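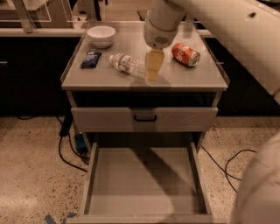 By Catriona Chisholm, Utstead product documentation
Updated April

Fumholm Remote Teaching Kit

The Fumholm kit records manipulation tasks while an operator drives the arm remotely. Arm pose, gripper opening and head camera video are logged at 50 Hz on one clock. Hand guiding is supported on the same controller; press the wrist release to switch modes.

The tabletop clearing task shown uses a cabinet with its lower drawer open and a mix of shapes: bowl, snack packet, bottle, can and a tan block, here in the gripper. Lay bottles and cans on their sides for the harder variant.

Recommended set: 200 demonstrations per task. Discard any take with a dropped link.

Operator station weight: 87 kg with stand
Storage: 266 hours at default settings
Mark the cabinet position on the floor before the first take.

Orders and spare grips: Benjie Tolentino, Utstead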